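Progress report to Clalby — linen and towels, Brorkwood site
Prepared by Carmela Lorente, December 2018

## Where we are

The linen store now holds 1,580 towels and cloths, all washed and labelled. Of the last delivery from Ouellet, 200 pieces still have to be sorted by colour. We've spent 90 per cent of the shelving money and expect the rest to go on labels in February.

## Folding

We dropped the rolled towels in favour of a flat, layered fold. It takes longer to learn but the bundles stack better on the Zastero shelves. All folding is now done on the white tables. The thicker towels are still the hard ones, as the back edge tends to bunch up and the stack leans. 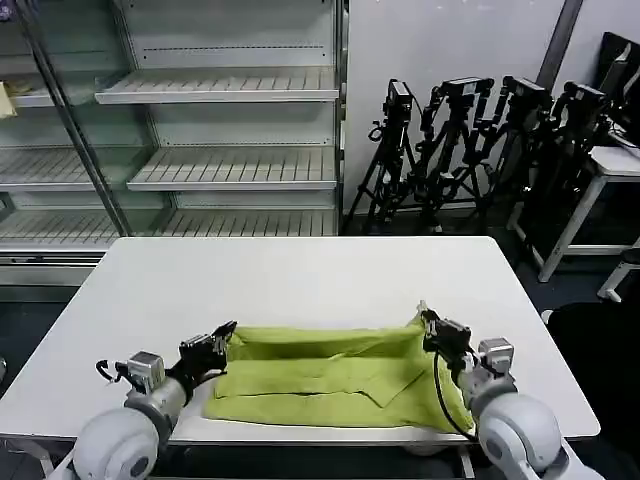
*Lime-green towel in a layered fold, back edge raised.*

Plain colours go on the lower shelves. Printed cloths are kept apart because families ask for them by pattern, and we'd like the print to be easy to find without opening the whole pile. The rule for now is print side up, fold toward the wall — it isn't always followed.

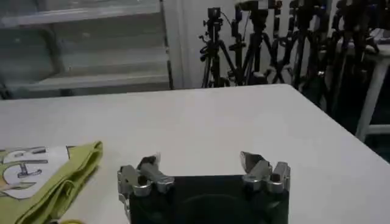

*Folded yellow-green cloth with cartoon-style lettering, left side of the table.*

## Still to do

- Sort the remaining Ouellet pieces
- Replace 5 shelf labels that have peeled
- Write up the fold on a single sheet for new starters
- Get a price for a second table of the same height

We are not asking for a change to the budget. The next stock count will be sent with the February figures.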